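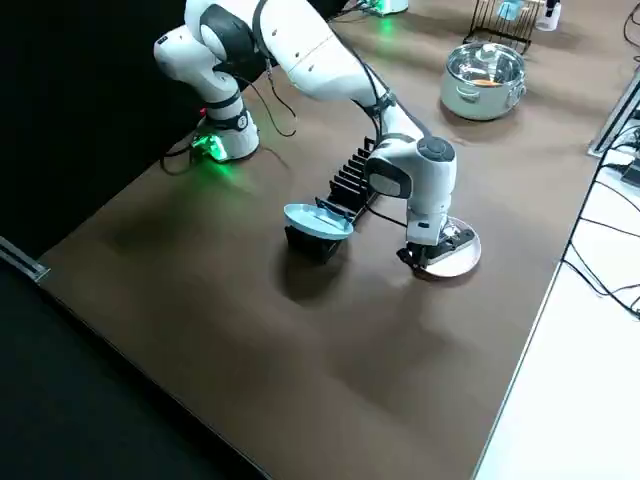 Figure 2. Round white plate with a faint pinkish rim, tilted just above a brown tabletop.

3.2 How long plates stay in the household

The second part of the interviews was about everyday plates, meaning the plates a household takes out for an ordinary meal without thinking. We asked each person when these plates came into the home, from whom, and what had happened to the other pieces of the same set. In total 91 households in Lasden and Allarden answered this part. Two of them gave answers that we could not place in time, and we keep them only for the discussion of gifts in Section 4.

Most people did not remember a year. They remembered an event - a wedding, a move to another apartment, the death of a parent - and we used this event to date the set. Barrera and MacAulay did this work separately from each other and then compared their lists. When they did not agree, the household was called again. This procedure is slow, but we prefer it to asking directly for the age of the plates, which in our pilot study gave many answers that the same person changed a few minutes later.
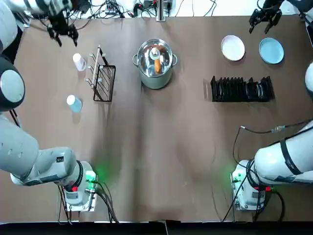 The sets were older than we expected. A plate which is used every day is also washed every day, and we had supposed that breakage would empty a set quite fast. In many kitchens it did, but the set was not thrown away when it became small. The remaining plates went down in rank. First they were used for guests, later for the family, and at the end under flower pots or for feeding a cat. One woman in Allarden told us that her mother's plates "retired three times." We call this movement the descent of the set, and we believe it explains why households with very different incomes keep plates for a similar length of time.

The descent does not always go in one direction. In several homes a single plate from an old set had come back to the table, usually for one family member who did not want to eat from another. Galli has described a similar return for drinking glasses in her unpublished notes from the Mazza valley, although there the owner was nearly always a child. In our interviews it was more often an older man.

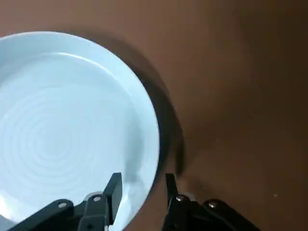
Pattern had less influence than we supposed. Plain plates were replaced one by one, because a new plain plate does not look wrong beside the old ones. Decorated sets were harder to complete, and their owners spoke of them as finished when more than half was gone. For this reason a plain set can continue for decades with almost no original piece in it. Whether it is still the same set is a question that our respondents answered with confidence and in opposite ways.

We should mention one limit. The households in Allarden were reached through a secondhand shop, Claltier, whose customer list had some 200 addresses when we started in March. People who buy used tableware may also care more about keeping what they have. The Lasden households were found by letter, and among them the descent of the set was reported less often, but the order of the steps was the same. Gatti and Cocco are now repeating the interviews with tenants in furnished apartments, where the plates belong to the landlord and cannot easily be moved to a lower use.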